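Emptying a front loader without the mess

Put the basket on the floor right in front of the door before you open it. Small things fall out first, and they should land in the basket. One with holes in the sides lets damp clothes breathe on the way to the line.

Look through the glass before you pull anything. Reds next to whites, as in this load, should come apart as soon as the cycle ends. 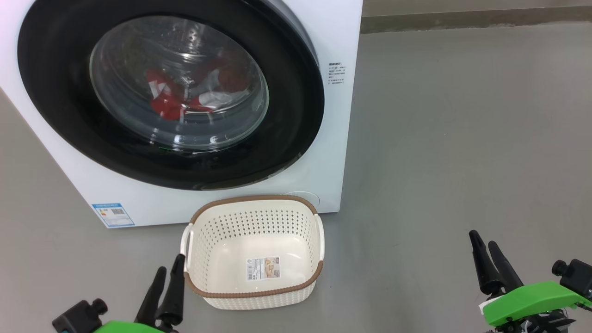 Deok-su Shim writes that he takes the reds out first and hangs them straight away, and keeps a second basket for whites. He lost a good shirt in February by leaving a mixed load overnight.

Once the clothes are out, turn the drum by hand and feel along the top for socks. Wipe the glass and the fold of the rubber seal with a dry cloth – lint collects at the bottom. Leave the door ajar.

The round cover low on the front, at the right on this washer, is easy to forget. Keep the basket clear of it when you need to get in there.
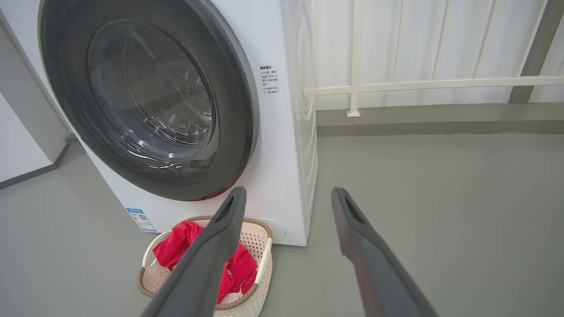 Cleaning the filter

Switch off and unplug. Lay down an old towel and a shallow tray, then open the cover and let the water drain for 5 minutes. Unscrew the filter slowly, rinse it under the tap and screw it back in tight.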